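Storing Seasonal Household Items

Reltcombe Housing Services – Tips for Residents
Updated 2018-12-07

Residents preparing for the winter months are encouraged to review their storage areas before adding anything new. Items that have not been used since the previous September should be checked for damage and either repaired, donated or recycled.

Wash and fully dry all textiles before packing. Woolens keep best in closed containers, with cedar blocks replaced every 4 months. Paper records should stay at least 7 inches above a basement floor.

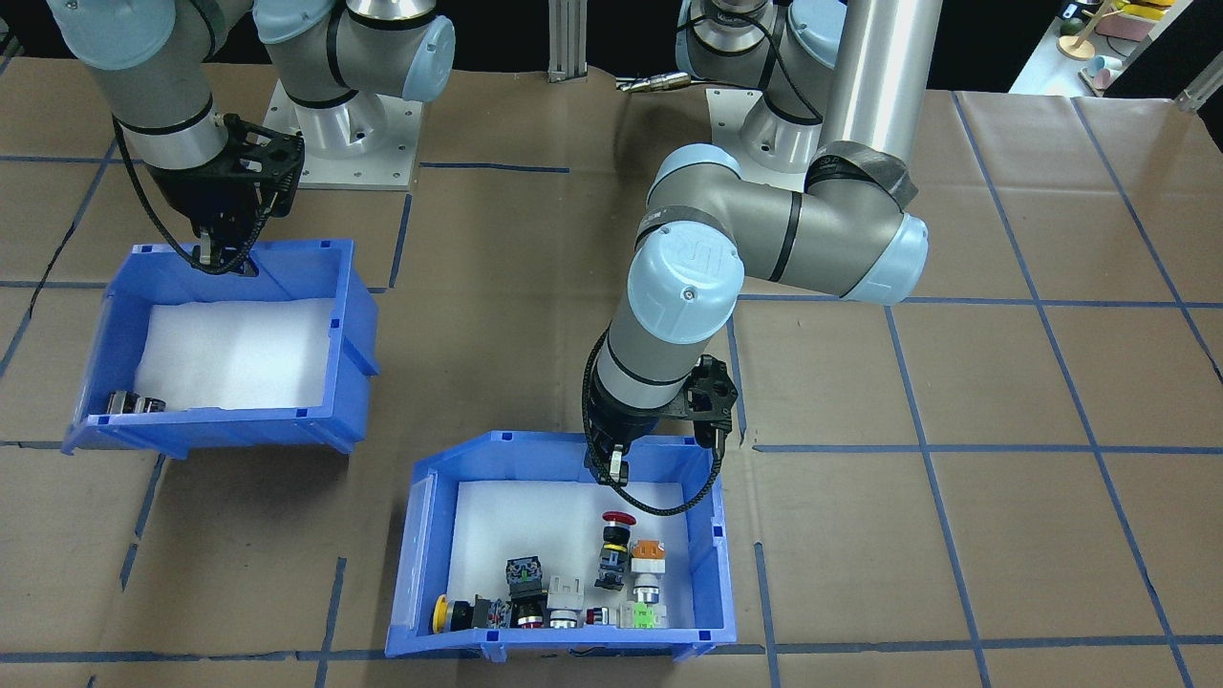
Blue plastic bins on a paper-covered work table.

Label each container on the short side as well as the lid. No container should weigh more than 20 pounds when full – heavier loads are difficult to lift from a shelf safely. Place the heaviest containers lowest.

Paints, solvents and fuel must not be kept in apartment storage units. Residents of the Barta and Brusby buildings may bring them to the Sorkero collection point. Batteries are accepted at the same counter, with the terminals taped.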